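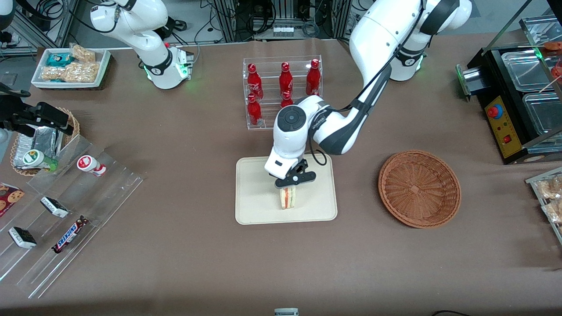

Sandwich held just above the beige serving tray, with the clear two-tier bottle rack and a round wicker basket close by.

Skutport Counter Collection: Trays, Baskets and Clear Racks for the Snack Table

If you have ever put out food for a crowd in an office, a church hall or the back room of a small store, you already know how quickly a table gets away from you. The chips slide into the sandwiches, the drinks end up on the floor in a cardboard flat, and somebody puts their coat on the napkins. We started the Skutport collection for tables like that. It's a family of plain, good-natured serving pieces that you can buy one at a time or all together, and that go on getting along with each other after you've added a few more.

The collection was put together by Catinca Ghiță, who ran a lunch counter for a good many years before she came to work with us at Flumwood, and who still sets up every new piece on brown paper before she'll sign off on it. (She draws around things with a pencil, moves them, and draws around them again. We have a drawer full of those sheets and I can't bring myself to throw them out.) If you do the same at home, you'll find out very fast how much room you have, and the paper makes a perfectly nice table cover when you're done!

Skutport Serving Tray, beige
A rectangular tray with soft rounded corners, made for sandwiches, wraps, slices of cake and anything else that people pick up by hand. We like it in the middle of the table, where it can be reached from both sides. The beige is a quiet color that lets the food do the talking, and a triangular sandwich with a bit of red and green showing in the filling looks very cheerful against it. Wash by hand in warm water with a soft cloth. Please don't put it in the oven, even a low one, even for a minute.

Skutport Snack Tray, white
The white tray is for packaged things: granola bars in their bag, puffed snacks, crackers, wrapped cookies. It's rectangular too, so it tucks neatly into a corner of the table and leaves the middle free. Larger packages go in front where people can get a grip on them and smaller ones behind, although your guests will rearrange all of it within ten minutes and you should let them. Wipe clean after use. If you've had something sticky in it, a little dish soap and a short soak will do the job.

Trornness Round Basket
Woven wicker in a warm orange-brown, with a raised rim that gives you something to hold when you carry it. These are the pieces our customers come back for most often, usually to buy a second one after the first has wandered off to the bathroom to hold washcloths. Use it for rolls, for fruit, for foil-wrapped snacks, or leave it empty at the side of the table as a place for people to drop their wrappers. Because the baskets are woven there is some variation from one to the next, in both the shade and the weave, and we can't match a new one exactly to one you already own. We do try, if you write a note with your order, and Vlasta Grgić in the packing room has a very good eye.

Keep baskets dry. If one does get damp, turn it upside down somewhere airy and leave it overnight. A basket that has gone a little dusty in the weave can be cleaned with an old toothbrush, which is slow but oddly pleasant work with the radio on.

Jacquet Two-Tier Bottle Rack, clear acrylic
A stepped rack that holds a back row of bottles up above the front row, so the labels in both rows can be read from across the table. Clear acrylic was the right choice here, we think, as it lets the color of the bottles come through. A few red Coca-Cola bottles in it look like a proper display without any further effort on your part. Load the upper row first and the lower row afterward, and stand the rack toward the rear of the table where elbows are less likely to find it.

Acrylic scratches if you're rough with it. Use a soft damp cloth and mild soap, never paper towels and never window spray, which can cloud the surface over time. Fine scratches can be polished out with an acrylic polish from the hardware store.

Jacquet Tiered Display Stand, clear acrylic
The companion to the bottle rack, with steps for small items. It does best turned at an angle toward the middle of the table, so that people coming from either end can see what's on it. Catinca uses hers for candy bars in the afternoon and for seed packets the rest of the time. It's a wide piece, so measure first. We had quite a few returns on the stand in its first year, nearly all of them from people with narrow counters, and we would much sooner talk you through the sizes on the phone than have you tape that box back up again.

A few words about setting up
Put the drinks at the back and the sandwiches in the center, then work outward with the baskets and snack trays. Leave more open space than you think you need. People want somewhere to set down a cup while they make up their minds, and a table with a bit of brown paper showing between the dishes is a good deal easier to keep tidy. For a bigger gathering, a second basket and a second beige tray will take you further than one very large platter, and you can refill one in the kitchen while the other is out.

Ordering
Every piece is sold singly. Churches, schools and offices ordering 20 pieces or more, in any mix, get the group price, which you'll see in your cart before you pay. We pack baskets nested with paper between them, and acrylic goes in its own carton with foam at the corners. If something arrives cracked, keep the carton and let us know, and a new one will go out to you.

The Round Basket is sold out at the moment in the smaller size. We expect about 100 of them in October, and you can leave your email address on the basket page if you'd like to hear when they come in.

Prices on this page are good from 4/1/18. Item number for the full set: 217.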